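Ilara 湿式唱片清洗机
制造商:Celletti
类别:唱片养护 / 清洗设备
供货状态:现货,配件分开发运

产品说明

Ilara 是一台立式双面湿洗机,用于清洗 7 英寸、10 英寸和 12 英寸黑胶唱片。唱片竖直插入槽口,由橡胶滚轮带动边缘旋转,两侧刷辊同时接触盘面。清洗液由泵从下方水箱抽入洗槽,洗涤结束后回流水箱,途中经过滤芯。回流完成后进入风干阶段。整个过程唱片不需要翻面,也不需要取出。

本机为机械刷洗,不含超声波组件。霉斑、指纹、静电吸附的灰尘和旧内套留下的纸屑属于正常处理范围。划痕、压制缺陷、翘曲以及唱针磨损造成的底噪,清洗不能改善。二手盘在定级之前先洗一遍,定级之后再洗,结果可能不同,卖家宜在商品描述中写明是否已清洗。

虫胶唱片(多数 78 转唱片)可以使用,但只能配不含醇的清洗液,并关闭加长洗涤。醋酸盘、纸基软唱片和图案胶裱纸盘不得放入。

技术参数

清洗方式:双面刷辊,循环供液
适用尺寸:7 / 10 / 12 英寸,7 和 10 英寸需加装转接滚轮
水箱容量:417 毫升
运行噪声:46 分贝(洗涤阶段,风干阶段略高)
滤芯寿命:近 2000 面
机身:黑色喷涂金属外壳,洗槽可拆
电源:外置适配器,随机附带
控制:前面板旋钮一只,按键两只
保修:2 年,刷辊、滤芯和滚轮除外

洗涤程序

标准:适用于保存状况较好的唱片。洗涤后自动排液并风干。
加长:洗涤时间加倍,适用于长期无内套存放的唱片。
仅洗涤:排液后停机,不启动风扇,供需要用清水二次漂洗的用户使用。
仅风干:单独启动风扇。

程序由旋钮选择,按启动键后锁定。运行中再按一次启动键为暂停,长按为中止并排液。中止后须等指示灯转为常亮再取盘,排液未完成时取盘会把液体带到标签区。

标签保护

槽口深度按标准标签直径设计,正常液位下标签不接触清洗液。水箱加注超过上刻线时,液位可能到达标签边缘。部分早期欧洲压片的标签直径偏大,使用前应比对随机附带的量片。量片遮不住标签外缘的,请加装标签护盘(另购)。护盘夹紧后轻轻转动唱片,确认中心没有偏移。
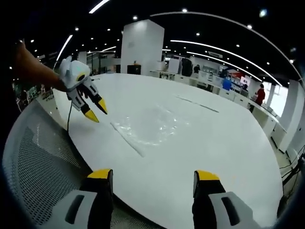
手持夹爪,黄色指尖,白色亮面桌面

清洗液

推荐使用 Cabral 浓缩清洗液,按瓶身标注比例用蒸馏水稀释。自来水不可用,水中矿物质干燥后会留在沟槽内。自配溶液可以使用,条件是表面活性剂含量低,不起持续泡沫。泡沫进入泵体后供液量下降,盘面上半部会出现未润湿的条带。因泡沫造成的泵体故障不在保修范围内。

水箱内的清洗液应在液体变浑或出现沉淀时更换。停用超过一周的,请排空水箱并让洗槽敞口晾干。不同品牌的清洗液不得混用。更换品牌前用蒸馏水空转一次标准程序。

刷辊与滤芯

随机刷辊为短绒型,通用。Ernia 长绒刷辊为选配件,沟槽较深的早期单声道唱片可考虑使用,立体声唱片没有必要更换。长绒刷辊需要较长的浸润时间,首次使用前在清洗液中静置,直至绒面完全倒伏。

刷辊安装有方向,轴端带缺口的一侧朝向机身背面。装反时唱片旋转吃力,滚轮打滑,机器会在短时间后报错停机。

滤芯为一次性,不可冲洗后重复使用。计数由机内自动累计,每完成一次洗涤程序计两面,到期后面板滤芯灯闪烁。更换后同时按住两只按键,直至指示灯熄灭,计数归零。收来的唱片普遍较脏时,滤芯会提前堵塞,表现为回流变慢、风干前洗槽内仍有残液,此时无需等待指示灯,直接更换。

使用环境

放置于水平台面,背面与墙面留出通风距离。进风口位于机身背面,带可拆滤网,积灰后风干时间会延长。不要在唱片播放设备所在的同一搁板上运行,泵的振动会传到唱臂。

室内湿度较高时,标准程序的风干可能不充分,取出后应竖立在晾架上再装入内套。未干透的唱片装入纸质内套会粘附纤维,装入聚乙烯内套则可能形成水雾状痕迹。

包装内容

主机一台
外置电源适配器一只
短绒刷辊一对(已安装)
滤芯一只(已安装)
标签量片一张
排液软管一根
说明书一册

清洗液不随机附带。7 英寸与 10 英寸转接滚轮、标签护盘、晾架、长绒刷辊均为选配。

退换与运输

未加注液体的机器可以退回,须保留原包装和内部泡沫件。已加注液体的机器仅在出现故障时受理。寄回前必须排空水箱和洗槽,拆下滤芯,将机身向排液口一侧倾斜以放尽泵内残液。因残液在运输中渗出造成的损坏由寄件方承担。

开箱后如发现外壳变形或滚轮脱落,请保留外箱并拍照,连同序列号发送至售后。序列号位于底板,水箱取出后可见。

用户反馈摘录

Emmett Tillman:店里主要收七十年代的民谣和乡村盘,标注为 Good 的那一档洗完以后有一部分能往上提半级。有划痕的照旧。滤芯换得比说明书写的勤,货源脏。机器本身没有出过问题,滚轮换过一副。

Matěj Machala:风干声音比洗涤大,晚上不方便用。改成仅洗涤加晾架,效果一样,只是多占地方。水箱刻线印得太浅,灯光暗时看不清。

关于刻线,Celletti 答复:自七月批次起,水箱刻线改为模压凸线,旧水箱可单独购买新件更换,接口相同。

相关配件

Ilara 替换滤芯
Ilara 转接滚轮,7 英寸 / 10 英寸
Ilara 标签护盘
Ilara 水箱(凸线版)
Ernia 长绒刷辊,一对
Cabral 浓缩清洗液

配件订单与主机订单可合并付款,清洗液因属液体类单独发运,到货时间可能晚于主机。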